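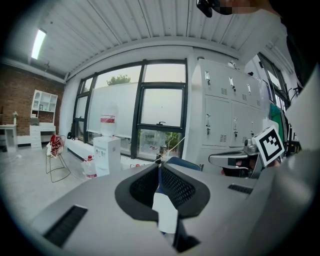
When should you change a timing belt if you don't know when it was last done?

Straight away, before you drive the car any more than you need to.

I got asked that again after my last post, so I'll write down what happened with mine. In March I bought a second-hand Wivier wagon from Macarena Campos, who lives a few streets over and was moving up to something with seven seats. She'd had it four years and looked after it well. The trouble was the owner before her. The service book had stamps up to a point, then two blank pages, then Macarena's receipts clipped in the back. None of them mentioned a timing belt.

She thought it had been done. The previous owner had told her so when she bought it. There was no sticker under the bonnet and no invoice, so I treated it as not done and took 1,000 off what I'd planned to offer. She was fine with that.

The engine in this car is an interference type. If the belt lets go while it's running, the valves and pistons can hit each other, and then you're looking at a rebuilt head or another engine. On a car this age that would be the end of it. Plenty of small engines are built this way, and the owner's manual usually won't say so. A mechanic who knows the model will.

I rang three places. The dealer wanted 2,000 for belt, tensioner, idlers and water pump. A chain workshop near the highway quoted less but only for the belt, with everything else extra once they'd had a look. The third was the one I normally use for tyres, run by Jucélia Sampaio out on Niven Road. She quoted 809 for the lot, including coolant, and could fit me in 11 days later.

I asked if the water pump was needed when it wasn't leaking. She said the belt on this engine drives the pump, so you pay for all the same labour if the pump goes next year. That made sense to me. Same with the tensioner. A new belt on an old tensioner is a false saving, and she won't do one without the other.

I left the car at home for those 11 days, apart from one trip to the tip that I could have put off. I took the bus to work. It added forty minutes each way and I read most of a book.

When I picked the car up, Jucélia had kept the old parts in a box for me. The belt had fine cracks across the back and the printing had worn off, so there was no telling how old it was. It could have been the original. The tensioner pulley was rough when I turned it by hand. The pump felt all right, but I don't regret replacing it.

The new kit is a Udidix. I hadn't heard of them, but she's been fitting them for a few years and hasn't had one come back. She wrote the date and the odometer reading on a sticker and put it on the inside of the bonnet, and I have an itemised invoice in the glovebox with a copy at home.

A few people asked if you can just look at the belt and judge it. On some cars you can unclip the top cover and see a bit of it. If it's cracked, frayed or oily, it needs to come off. If it looks good, you still don't know much, as belts can fail without looking too bad beforehand. Go by the interval in the book, and remember there's a limit in years as well as kilometres. A car that's hardly driven can still be overdue.

If your engine has a chain, none of this applies in the same way. Keep up the oil changes and listen for rattling on a cold start.

Next job is the rear shocks. I've got a long drive to Pirnska coming up and the back end wallows with any weight in it. I'll post the prices when I have them.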